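How to Set Up a Desk-Clearing Routine with the Flavier Task Kit

Posted December 31, 2024

Print this page | E-mail this to a friend

I've been using the Flavier kit on our humanoid since July, and people keep writing to ask whether it's worth the money and how long it takes to get going. So this is half how-to and half review, and I'll try to keep the grumbling in the how-to part.

Quick background if you're new to it. Flavier sells a software kit that sits on top of whatever humanoid you already own. You teach it a chore by walking the arms through the chore, it stores what you taught as a "routine," and then you can run the routine with a couple of taps. The starter license is $438 and covers one robot. There's a fancier tier, but I've never needed it. I bought mine through Ofori, the reseller, and they were great about answering dumb questions (I had plenty).

The chore I'm going to use is the one I'd tell anybody to start with: taking bottles off a desk. Bottles stand up by themselves, they're easy to grab from the side, and if you pick plastic ones nothing terrible happens when you drop one. You will drop one!
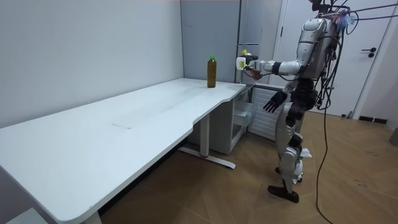 Robot Kits & Add-Ons

Step 1. Pick your desk and clear it. Everything goes. Pens, mugs, that stack of mail. Flavier builds a map of the surface the first time you run setup, and anything sitting there gets baked into the map as if it's part of the furniture. I left a coaster out my first time and for two days the arm kept politely lifting itself over a coaster that was back in the kitchen.

Step 2. Park the robot. The manual gives you a long section on measuring the distance from the hips to the desk edge. I skip the tape measure. Stand the robot so the working arm can get to the farthest spot you care about with a bit of bend left in the elbow. If the arm has to go dead straight to get there, move the robot in closer. Then put tape on the floor by the toes, so you can find the same spot again tomorrow.

Step 3. Run surface setup. Menu, Workspace, New Surface. The arm goes up and hovers over the desk in slow passes while the progress bar does its thing. Mine takes nearly 49 seconds on a big top. Small desks are quicker. Don't lean on the desk while it's doing this, and keep the cat out.

Step 4. Put your bottles out. Start with two. Set one close and one far, and give them plenty of elbow room. I like to use bottles that don't match, in shape or in color, so the kit gets some variety right from the start. If you teach it with a pair of twins it gets very good at that one bottle and then acts baffled by your shampoo.

Step 5. Teach the grab. Press and hold Teach, take the arm by the wrist, and guide it in from the side. Go slower than feels natural. Close the gripper with the foot pedal or the on-screen button (I use the button, the pedal slides all over my floor). Lift straight up a few inches before you go anywhere else. That straight lift is the single best habit you can build, and I wish the manual put it on page one.

Step 6. Teach the drop-off. Same thing in reverse. Pick a shelf, a crate, or the next table over, and set the bottle down gently before you open the gripper.

Repeat steps 5 and 6 until the little confidence meter goes green. The meter is out of 100, and Flavier says anything over 74 is good enough to run. I'd agree with that for bottles. For cups with handles I'd wait longer.
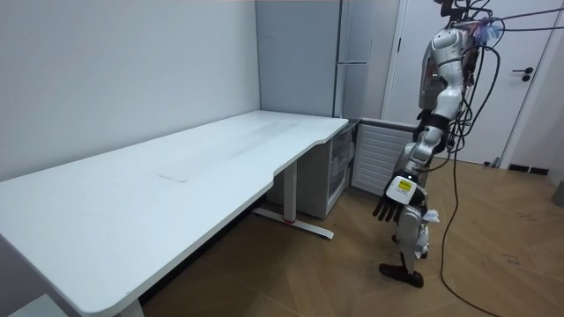
My own setup has changed a lot since those first weeks, mostly in the boring direction. I used to teach with both arms live because it looked impressive, and half of my failed routines came from the second arm drifting into the first. Now I switch one side off in the Arms menu unless the chore really needs it. I also got fussy about how I reset between runs. Nothing on the desktop, arm hanging straight down at the side with the fingers pointing at the floor, and only then do I press Start. Flavier calls this Home, and you can save your own version of it under Poses. Do that. The factory one holds the elbows out like a cowboy and I bumped a door frame with it more than once.

Step 7. Run it. Choose your routine, hit Start, keep a hand near the stop button. The first run is at quarter speed whether you like it or not. Let it finish, even if it looks clumsy. Stopping halfway throws out the log, and the log is what tells you which part needs more teaching.

Step 8. Read the log. It's long and ugly. Look for the word SLIP, which means the gripper closed on less than it expected. If you see it once, fine. If it shows up on every run, go back to step 5 and grab lower on the bottle.

Step 9. Check the floor. Really! Walk around the feet before every session, follow the cables along with your eyes, and pick up any bits of paper or wrapper. The kit only cares about the surface you mapped, so floor stuff is all on you.

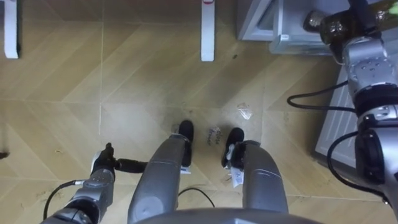

I got into that habit thanks to Sang-wook Yeom, who runs the Larkusthorpe users' group and has set up far more of these than I have. His rule is that you spend a minute on the floor for every ten you spend teaching. I've never timed it, but my sessions do go smoother.

So, would I buy it again? Yes, with a couple of gripes. The phone app is slow and logs me out all the time. Error codes are a mess too. I got Error 2431 over and over one evening and the manual just says "contact seller." (Ofori told me it means the surface map is too old. Delete it, run step 3 again, done.)

I also tried the Bullunance kit for a few weeks before this one. It's cheaper and the app is nicer, but you have to type in grip heights by hand for each new object, and I ran out of patience with that fast. If you only ever move one kind of thing, it might suit you fine.

Next I'm going to try teaching mine to put caps back on. I'll post the routine file when it works.

Print this page | E-mail this to a friend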